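About Us – Satance Community Language School

Satance began with 4 learners around a kitchen table in Relholm and a shared wish to speak more than one language before retirement. We've grown a fair bit! These days we run 21 classes a week, from total beginner through to the noisy Thursday conversation group, and we still love the moment when someone orders a whole meal in a language they couldn't read last winter.

Our rooms are upstairs at the old Vanags building, two doors along from the bakery (yes, the smell gets into every lesson). Classes are small on purpose. Everyone gets to talk, everyone gets to make mistakes, and the teachers make a few too when they sit in on each other's courses, as they do every term.

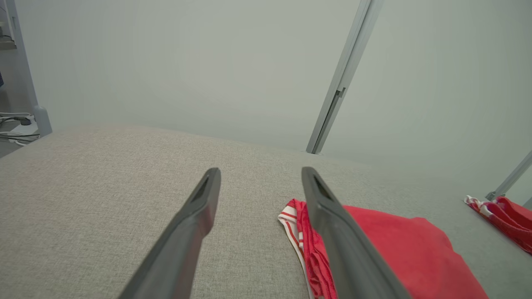

2 min read

What do we teach? French, Latvian, Danish and Spanish all year, plus short courses when enough people ask. The Danish program has its own choir now – it started as a pronunciation exercise and got out of hand. Over 24 songs in the folder at last look, and a favourite is still the one about herring.

You don't need any experience, a good memory or a good accent. Bring a pencil and come to a free taster. If you hate grammar tables, tell us and we'll start you with stories. If you love them, we have plenty of those as well!

Each June we pack up for the Zundusholm weekend, when learners at every level cook, hike and play cards together and try to keep English out of it until supper. Families are welcome, and kids usually end up correcting the adults.

New term enrolments are open at the front desk or by email. Evening places go first, so have a look at the timetable soon.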